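Vestura begins recording garment-handling examples for its folding system

Two-armed workstation to supply training material for workwear and uniform laundries

August

Vestura has started a programme to record how clothes are picked up, spread out and folded by a pair of robot arms under human control. The recordings will be used to train the learning system behind the company's planned folding station for commercial laundries and textile rental firms.

The first phase covers 1,120 recorded folds. Of these, 900 will be used for training. The rest will be held back for testing and will come from garments the system has not handled before.

Folding is still done by hand in most laundries that look after mixed clothing. Machines for sheets and towels have been on sale for many years, but they depend on flat, regular pieces of a known size. Shirts, tunics, trousers and aprons arrive in a heap, often twisted together or inside out, and each one has to be sorted out before it can be folded.

"A towel has four corners and you know where they ought to be," said Anikó Hegyi, who leads the programme at Vestura. "With a jacket you may not be able to see the sleeves at all. We want recordings of the whole job, including the awkward part at the beginning."

During a session, an operator guides both arms through hand controls while the system stores the camera views, the position of each joint and the opening of the grippers. The operator takes a garment from a bin, lays it out on the work surface, folds it and places it on a pile. Each fold is saved as a separate recording with a short written note of the garment type.

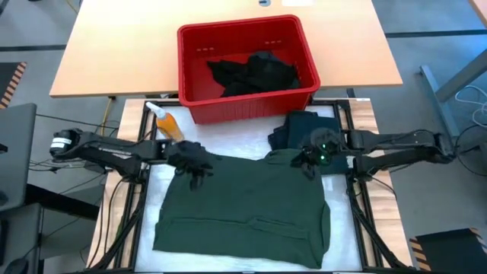 Two robot arms over a dark green garment on the Vestura workstation, with a red bin of dark clothing behind.

Six operators have been trained for the work. Each of them completed a set of practice folds before any of their recordings were accepted. Attempts that go wrong are kept if the operator recovers and finishes the fold, and are labelled so that the training team can include or leave them out.

"People tend to stop and start again when they drop a sleeve," said Syafiqah Kusuma, who runs the recording sessions. "We ask them to carry on. The system will drop sleeves too, and it needs to have seen what to do next."

The garments were supplied by Drondo, a workwear rental company that is also a partner in the programme. The set contains 185 garments in a range of sizes, fabrics and states of wear. Dark clothing makes up a large share of it. Seams, pockets and edges are harder to pick out on dark cloth, and Drondo reports that dark colours are also what most of its customers order.

Software for storing and checking the recordings comes from Kosine. Staff there review each recording for missing camera views and timing faults before it is passed to Vestura.

"Most of the faults we find are small, such as a camera that starts late," said Sebastian Oprea of Kosine. "They are easy to correct on the day and very hard to correct a month later."

Once the first phase is complete, Vestura will train an initial version of the system and try it on the same type of workstation. A trial at a Drondo site is planned to follow, with a member of laundry staff working beside the station. No date has been set for commercial release.

About Vestura
Vestura develops handling equipment for laundries and textile rental firms. Its products include sorting tables, garment conveyors and control software.

Press contact
Lilla Barta, Communications, Vestura

Technical questions about the recordings may be sent to Etelka Dudás through the same office.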